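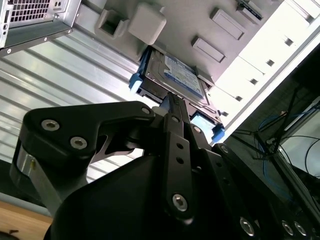 # Chapter 7: Service Kits for Equipment Teardown

The previous chapter dealt with arms and controllers bought as separate items. Many buyers never assemble a system in that way. They purchase a kit, meaning a gripper, a wrist camera, mounting plates, software and a support agreement sold under one order number. This chapter examines how such a kit should be judged before money is committed to it.

The kit used throughout the chapter is the Arnley teardown package, offered by the supplier Dritov to firms that remove reusable parts from retired office computers. Its main task is the recovery of 3.5-inch hard drives. The work looks simple when a person does it. For a machine, it combines several demands: reaching into an open case, approaching a drive held in a plastic caddy, and applying force at the right place without striking the walls or the power supply.

## 7.1 What the Buyer Receives

The base package is priced per station and includes 12 hours of on-site setup. Fingertips are treated as wear parts and are replaced after 300 cases under the standard agreement. The supplier provides the gripper with linked fingers, so that the closing motion is shared among several joints. Gudrun Kramer, who directed the trial at the Flindach recycling plant, recommends that buyers ask for three documents at the quotation stage:

- a drawing of the gripper at full opening, with outside dimensions
- a list of caddy types on which the kit has been tested
- the terms under which worn or broken parts are replaced

The second document deserves particular attention. Caddies differ from one computer maker to another. Some have a release tab at one end, some have tabs at both ends, and some are fastened with screws. A kit that performs well on one type may need new fingertips or new software for the next.

## 7.2 The Flindach Trial

In May, the plant ran the kit on a mixed lot of 1165 desktop cases. Drives were recovered without assistance from 978 of them. The remaining cases were passed to the manual bench, where Chibuzor Osagie recorded the cause of each stop. Most involved a caddy type absent from the supplier's list. A smaller group involved cables lying across the drive bay.

Readers should note what the trial did not measure. Drives were not tested for function after removal, and the time spent loading cases onto the table was excluded from the supplier's report. Jörg Eichhorn's review for the plant added loading time back into the calculation and reached a less favorable cost per drive. Both versions appear in Table 7.2, and the exercises at the end of the chapter ask the reader to work from each.

## 7.3 Terms Used in This Chapter

**Approach path.** The route taken by the gripper from its resting position to first contact with the part.

**Contact point.** The place on the part where a fingertip applies force. On a caddy-mounted drive, this may be the near end of the drive body or a release tab.

**Assisted recovery.** A removal completed only after an operator has moved a cable, freed a tab or repositioned the case.

Section 7.4 begins with the approach path, which accounts for the largest share of setup time in the Arnley agreement.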